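Teaching by demonstration

Teaching by demonstration means showing a robot a job instead of coding it. I learned it at Holard, where we steered an arm by remote control - slow going! These days I mostly use a hand-held gripper, and my first set, Sangkhawat, has 156 demos of packing small goods.
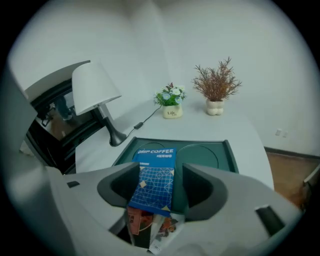
A drip coffee packet held between the gripper's fingers.

Each demo gets saved as video plus finger motion, and I toss any with long pauses (my worst habit).

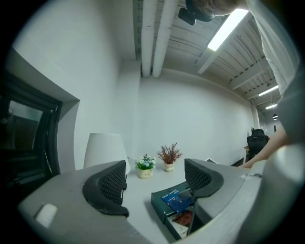

Does the person showing the task need to write code?
Most people just need a little practice with the gripper, and someone else can handle the training later.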